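Words on the Wall: What I Learned About How People Study Vocabulary

Project report, Introduction to Learning and Memory
Magnus Moffat
Submitted December 9, 2025

Why I picked this

I have studied Dutch on and off since middle school because my grandmother's side of the family speaks it, and I am still bad at it. I can order a coffee and say the weather is awful. So when we got to pick our own topic for this class I knew right away I wanted to do something with word lists, and why they fall out of my head a week after I learn them.

My question was pretty simple. If you give people the same 20 words and the same amount of time, does it matter if they reread the list or quiz themselves on it? We talked about the testing effect in class and I believed it on paper, but I also know that I reread everything, all the time, and so does everyone I live with. I wanted to see it with my own eyes.

Finding the words

This took way longer than I planned! The words had to be new to everybody, so real Dutch was out (too many of them look like English, and Jelle Leemans, who was my partner for the testing part, grew up speaking it). We ended up making our own. We sat down with a bag of Scrabble tiles and pulled out letters until we had stuff you could say out loud. Most of it was garbage. A few were great, and I still think "hultemero" should mean something. We turned that one into the word for "umbrella," and "ivero" became "spoon," and "tuvmont" became "ladder." Jelle wanted a long one that looked like a last name, so we used "van den broek" for a while and then dropped it after our first practice round, when a girl from my dorm pointed out that it IS a last name. 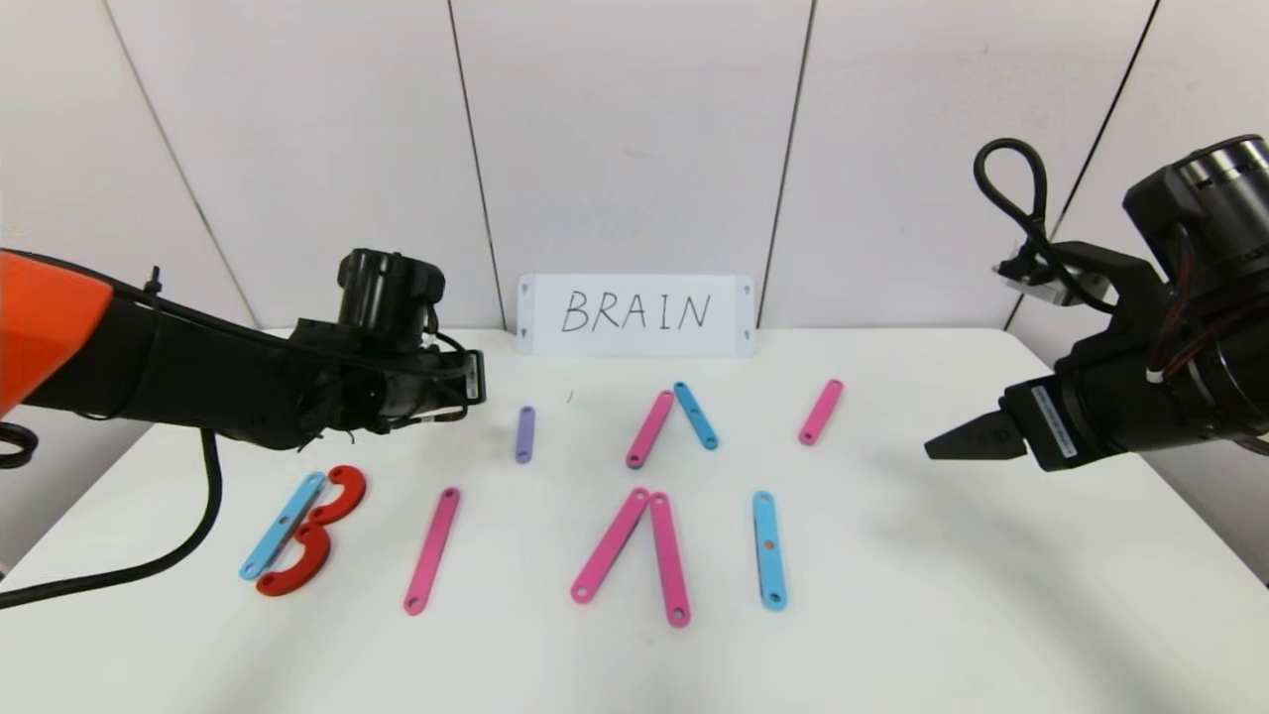
Each made-up word got paired with a plain English word for a thing you can picture. I kept away from words like "freedom" or "later" because abstract words are harder to remember, and I didn't want the list to be uneven. I also typed everything in the same font and size, lowercase, one pair per line.

What we did

We split people into 2 groups in October. Both groups started by reading the full list for 5 minutes. Then the reread group got the list back for another 5 minutes, and the quiz group got a sheet with only the made-up words and had to write down whatever they could. They could check their answers at the end, but only quickly. Everybody came back 2 days later and took the same test, with the words in a new order.

I read the instructions off a piece of paper every single time so that I wouldn't say it one way to my friends and another way to strangers. Jelle did the scoring and didn't know who was in which group. We gave credit for spelling mistakes as long as you could tell what the person meant – "umbrela" counted, "rain thing" did not. We argued over "rain thing" for a long time and I still kind of feel bad about it.

What happened

The quiz group did better on the second test. It wasn't a giant gap, and a couple of people in the reread group beat almost everybody, so I don't want to make it sound like magic. But the pattern went the way the textbook said it would.

The part I liked more was the question we tacked on at the last minute. Before people left the first time, we asked them how well they thought they would do when they came back. The rereaders were really confident. The quiz people were gloomy, and one of them wrote "zero, I'm sorry" and then did fine. I think when you reread, everything feels easy and you mix that up with knowing it. When you quiz yourself you get your nose rubbed in what you don't know, and it feels terrible.

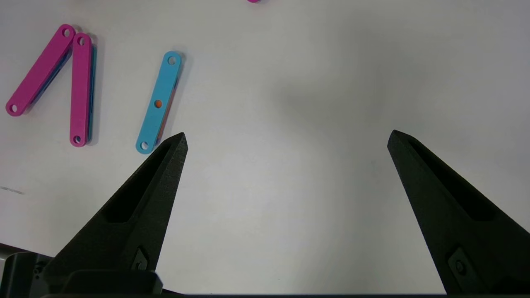
Magenta plastic links on a white tabletop.

Things I would change

First, our groups were mostly people from my building, and they talk to each other at dinner. I asked them not to practice but I can't prove they didn't. Second, the quiz group got to check their answers, so part of what helped them could be the checking and not the quizzing. A third group that never got to check would have sorted that out, and I just ran out of people. Third, the delay was too short. My own problem is forgetting stuff after a week or a month, and this project doesn't say much about that.

I also wish I had written down how people tried to remember the words. Some of them told me afterward that they made up little stories, like a guy named Tuvmont falling off his ladder. That could easily be its own project.

As for me, I made a stack of Dutch flash cards the week after we finished and I have been going through them on the bus. So far I know the words for most kitchen things and I keep missing the one for "drawer."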